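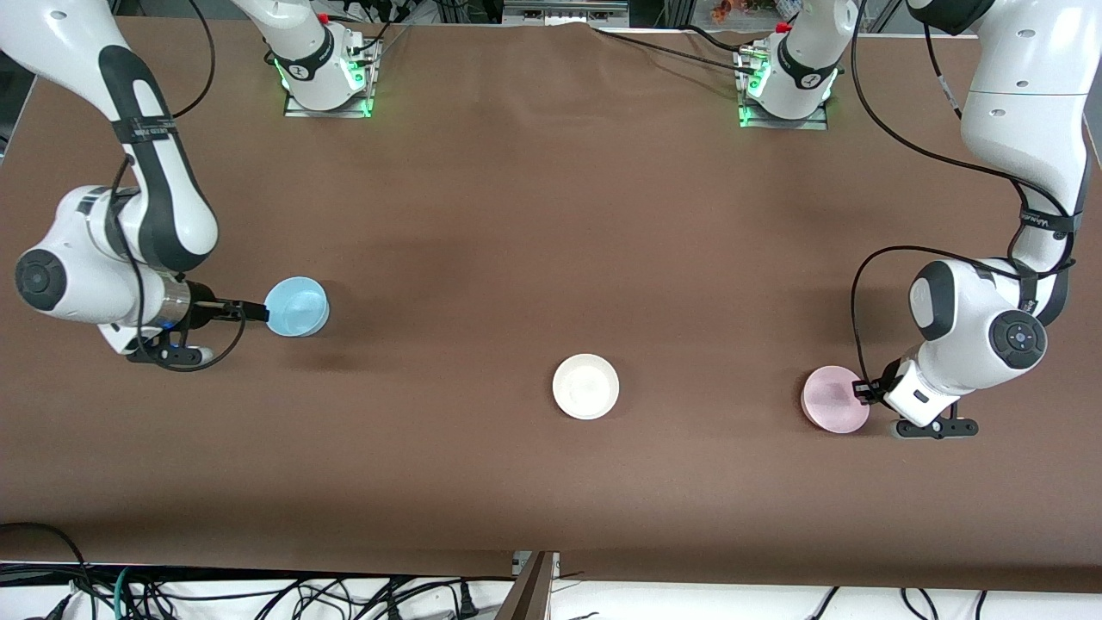

Danuta Malinowski told me the hay money had to come first this winter, and I've stuck to that! We spent $3,341 of the Carcombe grant on hay and hoof trims, which got all 8 of the rescue horses through to March in decent weight. Vanow was the worry (his teeth are terrible), but he's on soaked feed now and picking up nicely. The worming clinic went well too – 20 owners signed up and six have already sent back second samples. Still to do: the fence on the lower pasture, and Ko's follow-up with the farrier. I'd like to move what's left of the vet line over to fencing if that's okay with you.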